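About us

Anetti looks after robots that other people have already bought. We don't build them, we don't sell them, and we have long since stopped giving opinions on whether you should have got one in the first place. Our workshop is in Stastholm, behind the tyre place, and if you have reached the car wash you have gone too far.

The firm began as two people and a van. Estrella Ventura had spent years repairing packing lines, and Arsen Vakulenko had spent the same years writing the software that made them stop. They met over a fault neither would admit to. There are 17 of us now and the van has been replaced, mostly.

What we do

Most of our work is on two-armed machines with proper hands, the sort that pick up moulded parts and put them down somewhere else. That is a simple job to describe. Getting a machine to do it on a Saturday, with the usual operator away and the heating off, takes a bit longer, and this is the part we charge for.

A set-up visit runs over two days. On the first we hardly let the machine touch anything. We check the wrist brackets, go over every strap and cable on the forearms, and move each finger through its full travel by hand and then under power. Cables are the dull bit and they cause most of the trouble. A wire that is fine with the arm down can pull tight with the arm up, and the machine will then report a fault in the thumb, the shoulder or, on one memorable visit, the calendar.

On the second day we bring the parts out. Arsen likes to begin with the biggest and most awkward one, on the grounds that the small ones will only flatter you. Grip comes first, then reach, then letting go. Letting go gets less attention than it deserves, as anyone will agree who has watched a machine carry the same tray about all afternoon like a waiter with no tables.
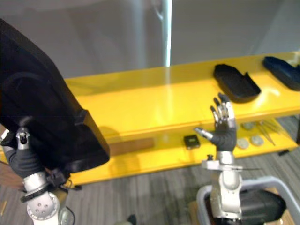
A gloved hand on black moulded work, and after it the reach over a yellow table.

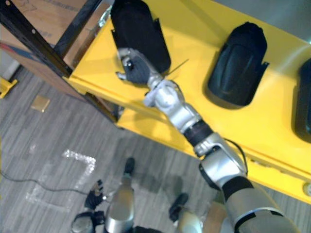 Drunder's night shift wrote to us in February to say that the left hand had stopped dropping trays but now held on to them a moment too long, and could we make it slightly less polite. We could. It was a release delay somebody had set generously, and that somebody was us. The letter went on to ask why the sheet we leave behind has 46 checks on it when the old one managed with a single page and a coffee ring. We wrote back that the coffee ring was not ours, and that they were welcome to skip check 31 (labels) if they were prepared to skip it every time.

Looking after it

Once a machine is running we come back on a schedule agreed with you, and in between we answer the phone. Gloves are changed before they wear through at the fingertips. Finger joints are cleaned and inspected. Bolts are checked against the paint mark we put on them at set-up, so please don't repaint them to look tidy. It has happened.

Every job gets a number and a notebook. Job 416, a wrist at Tovar that clicked only when people stopped listening to it, has a notebook to itself and half of a second. The wrist is fine. Estrella still asks after it.

Repairs are done on your floor where we can manage it and on our bench where we can't. If a hand has to come away with us, we leave a spare on the arm and show your people how to fit the original when it returns. We would like you to need us less as time goes on — the accounts side of the business has asked us to phrase that differently.

Coming to see us

Visitors are welcome on weekday mornings. Ring first, wear flat shoes and bring one of the parts your machine keeps dropping. Bring two if you can, as we will probably drop one ourselves.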